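Felmont's bench kit: small arm, big setup sheet

The Felmont kit ships as one arm, a set of tagged blocks and a printed marker sheet. Price, $2,466. Setup took us 15 minutes, most of it cables. Manual is thin. Very thin.
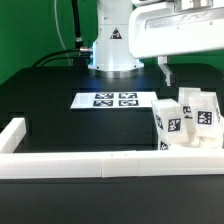

Marker sheet in the middle, tagged blocks at right.

Shivam Upadhyay ran it for 2 weeks at Doltside. Likes the arm, hates the softwear. "Fine for teaching, I wouldnt build a line on it." Spare blocks, $80 a set. Orders open in October.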